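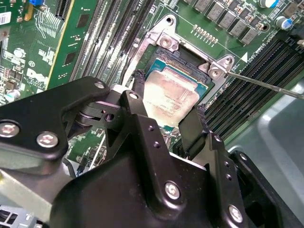 En Istbridge desmontamos equipos de sobremesa retirados y recuperamos procesador, memoria y fuentes. Desde junio, la extracción de CPU se hace en la celda automática y no en los bancos. El paso lento sigue siendo el bastidor de retención: hay que soltar los tornillos en orden, con los dedos de la pinza a ambos lados del procesador, y el disipador integrado suele llegar con restos de pasta térmica vieja que tapan parte del marcado. Por eso la lectura del modelo se ha movido después de la limpieza.

El lote Dudevach fueron 2577 placas; 315 pasaron a revisión manual, casi todas por marcado ilegible.

De los 25 puestos de banco no se ha suprimido ninguno, pero el trabajo es otro – menos destornillador, más clasificación de rechazos. Fatima Aliyu, con la que compartía banco, lleva ahora la cola de excepciones y ha pedido que ese puesto tenga categoría propia. La empresa no ha contestado. La prima por pieza sigue calculándose con la tabla antigua, que no contempla las revisiones.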